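Uncombe Photo Help > Gallery blogs and comments

Comments show up twice after moving my photo blog
Posted Aug 20, 2023 by the thread starter, filed under galleries, black and white, technology

Hi all, hoping somebody has run into this. I moved my little photo blog from Bivgate over to Lins (mostly street stuff in black and white, plus whatever I shoot at my desk when it rains) and the pictures came across fine. The comments are another story. I had 66 comments on the old site and now a bunch of the older posts show every one of them two times, same text, same time stamp. It's kind of embarrassing to see "love the light on this one" repeated all the way down the page!

I already tried clearing the cache and running the import again, which I now suspect was dumb. The newest post looks normal, so I'm guessing it's only the stuff that came in through the import file.
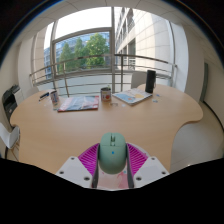
Green mouse, wood table

Is there a way to merge the doubles without deleting everything by hand? I don't want to lose the replies, some of those go back years and I like rereading them. I'm on the free plan if that matters.

darkroom_dropout
Yep, it was the second import. Lins doesn't check whether a comment is already there, it just adds it again. I did the same thing last summer and felt pretty silly. Go to Settings, then Comments, then Import history. You should see 2 entries. Pick the later one and hit Undo. It only takes out what that import added, so your originals and their replies stay put. Mine took around 3 minutes, and the page looked frozen the whole time, so don't click it again!

One thing to watch for: if you've answered anybody on one of the doubled comments, that answer goes away with the double. Copy those into a text file first and paste them back in after. 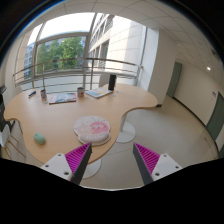

Once the undo finishes, open a couple of your oldest posts while logged out and make sure each comment is there just once. The count in the sidebar lags behind for a while (mine was still wrong the next morning), so go by what's on the page.

grainyday
just switch to Coleck, never had this problem there

slowshutter59
The Undo button is missing on the free plan if you're using the old dashboard. It's there in the new one. The switch is at the bottom of the left menu, in tiny gray type, and you can go back to the old look afterward. Also export a backup before you touch anything. I skipped that once and lost a whole month of comments on my film posts, and I'm still sore about it.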